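カーンロー工場の部品組付けセル、指先の交換と位置合わせを終えて再開

トリスティク社のカーンロー工場で、デスクトップパソコンの部品を扱うロボットセルが、月曜日の朝から再び動いています。停止していたのは先週の後半で、その間にグリッパーの指先の交換、部品ホルダーの取り付け直し、手首カメラの位置合わせが行われました。

このセルは、横に寝かせたパソコンのケースに、上からアームが部品を入れる方式です。ケースはアルミの作業台に置き、その左側に3Dプリントで作った部品ホルダーがあります。アームはホルダーから部品を取り、基板の上まで運びます。作業の種類を変えるときは、担当者がホルダーの中の部品を入れ替えます。

きっかけは、1月に入ってからメモリの差し込みで停止が増えたことでした。力の上限を超えると、アームはその場で止まるように設定されています。最初はケースの置き方が疑われましたが、位置決めの治具を調べても、ずれは見つかりませんでした。次に指先を外して測ったところ、片方の内側だけが薄くなっていました。部品を少し斜めにつかみ、そのままスロットに当てていたと考えられます。

指先は前回の交換から400時間使われていました。これまでの手順書には交換の時期が書かれておらず、見た目で判断していました。改訂された手順書では、毎週はじめに厚さを測り、その値を記録用紙に書くことになりました。

指先を替えると、つかむ高さもわずかに変わります。そのため、登録されている74か所の教示点をすべて確認しました。この確認はヤンリン・シューさんとヒューベルト・ノヴァコフスキさんの二人で進め、ケースの中の点は速度を10パーセントに落として一つずつ見ました。電源ユニットの近くとドライブ用の枠の近くは、指を開いたときのすき間が小さいので、退避の高さを少し上げています。

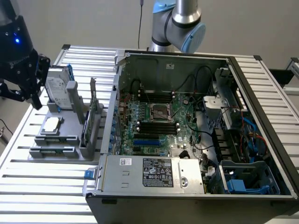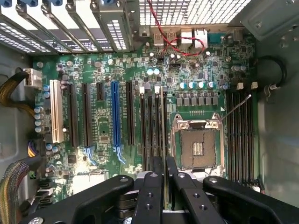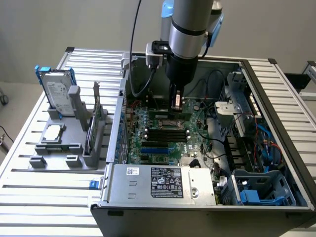

エベレ・アマディさんは、指先よりもケーブルのほうが心配だったと話しています。アームの手首が回るたびにケーブルも引かれるので、教示点が正しくても、途中の動きで引っかかれば同じように停止するからです。アマディさんは「点だけを見る確認では足りません。点と点の間を、ゆっくり最後まで動かして見てください」と言い、この確認も手順書に入れるように求めました。求めは受け入れられ、再開前の試運転では、すべての経路を低速で一度通しました。

手首カメラの位置合わせには、基板上の決まった目印を使います。以前はCPUソケットの枠だけを基準にしていましたが、金属の部分は照明の反射で輪郭が変わって見えることがあり、結果が日によって少し違いました。今回からはメモリスロットの端も基準に加え、二つの結果に差があるときは、アームを動かす前に画面に警告が出ます。照明の角度も調整しましたが、こちらはまだ決定ではなく、しばらく様子を見るとのことです。

部品ホルダーについては、台への固定方法が変わりました。ホルダーは樹脂ですので、強く締めると底がゆがみ、部品を置く面が傾きます。新しい固定では締め付けトルクを決め、専用のレンチを作業台の横に掛けておきます。取り付けのあとには、ハードディスクを立てる溝とCPUを置くくぼみの高さを測ります。値が範囲から外れた場合は、無理に使わず、予備のホルダーに替えます。

再開後の最初の班では、メモリの差し込みによる停止は6回から1回に減りました。残った1回の原因は、ホルダーに置かれたメモリの向きが逆だったことで、機械の側の問題ではありませんでした。向きを示す印をホルダーに付ける案が出ており、次の印刷のときに形状データを直す予定です。

同じ形式のセルはプラーコム工場にもあります。そちらの指先の点検は、カーンロー工場の新しい記録用紙を使って、今月中に行われます。手順書の改訂版は両工場の共有フォルダーに入っていますが、古い版を印刷して機械のそばに貼っている班は、早めに差し替えてください。予備の指先の注文は、これまでどおり保全係の窓口で受け付けています。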